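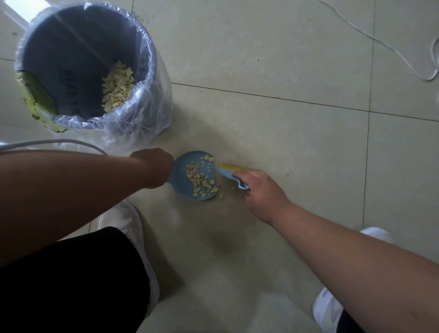 Asdale Head Rig, Mark 2
Egocentric capture kit for home-built and workshop manipulators

Overview

The Asdale Head Rig is a self-assembly camera mount and recorder for builders who train arms on demonstrations of household work. It carries one downward-tilted wide camera at brow height and records both hands, the tool in each hand and the floor or bench in front of the wearer. The kit ships as parts. Assembly needs a 2.5 mm hex key, a small crosshead driver and a soldering iron for the power lead.

The Mark 2 was developed in the shared workshop at Iststead and is sold from there in small batches. It is intended for individual builders and clubs. It has no safety rating and is not a substitute for a hard hat.

Task coverage

Floor-level work is the hardest case for most head mounts. The wearer squats, the neck flexes, and a camera set for bench work ends up pointed at the knees. The Mark 2 bracket has two detents, Bench and Floor, and can be moved between them with one hand. In the Floor position, a squatting adult of average build will have both hands near the middle of the picture, with some trouser leg and shoe along the bottom. This is normal and does not need to be cropped before training.

Two-handed sweeping is the task we use to check a finished rig. One hand holds a dustpan flat on the tile while the other draws a brush toward its lip, beside an open bin. It is a good check for three reasons:

Contact. The bristles touch the floor and the pan at nearly the same point, so a soft focus setting is obvious at once.
Low contrast. Pale crumbs on beige tile will disappear if exposure is set too high. Step exposure down until individual crumbs can be told from specks in the glaze.
Clear film. A transparent bin liner produces highlights that pull auto-exposure around. Lock exposure before recording.

A light blue pan and brush set with yellow bristles segments well against beige ceramic. Gray or white tools on the same floor do not, and should be avoided for a first dataset.

What is in the kit

Headband, adjustable, with replaceable foam pad
Two-detent tilt bracket, aluminum
Camera module with fixed lens and locking focus ring
Recorder board in printed case, belt clip
Camera lead, right-angle plug at the head end
Power lead, unterminated
Fastener bag
Printed assembly sheet

Not included: battery pack, memory card, iron, arm.

Specifications

Detents: Bench, Floor
Exposure: auto or locked, set from the recorder
Focus: manual, locking ring
Recording: continuous, or split into clips of 20 seconds
Storage: removable card
Frame rate: 24 per second
Supply: 5 V DC through the power lead
Mounting screws: M3

The frame rate is lower than on some competing boards. It was chosen to keep the recorder case cool enough to wear on a belt, and it has been adequate for sweeping, wiping and sorting. It is not adequate for throwing or catching.

Compatibility

Clips are written as ordinary video with a plain-text timestamp file. They can be read by any training setup that accepts both. A mounting plate for the Rulberg desktop arm is available separately, so that the same camera module can be moved from the headband to the arm for playback trials. The plate also fits the Keskinen two-arm frame, using the outer pair of holes. Remove the headband bracket first – the tilt lever fouls the Keskinen crossbar.

Setup notes

1. Fit the band and tighten until it does not shift when the head is tipped forward.
2. Select Floor. Squat in the working position before checking aim.
3. Move loose cables out of the area where the feet will turn.
4. Set focus at the brush, lock the ring, then lock exposure.
5. Record one clip and review it at full size before starting a session.

For a first policy on a single task, 100 clean demonstrations on one floor is a workable starting point. Vary where the bin stands and how the crumbs are spread. Leave lighting alone until the arm completes the task on the original floor.

Known issues

The foam pad compresses with use and the aim drops slightly. Recheck after long sessions. Recorder cases printed before November may have a tight card slot; file the lower edge lightly.

Ordering

The next batch closes on 2nd August. Orders and technical questions go to Fotis Politis at the Iststead workshop. Spare pads, brackets and leads are stocked between batches.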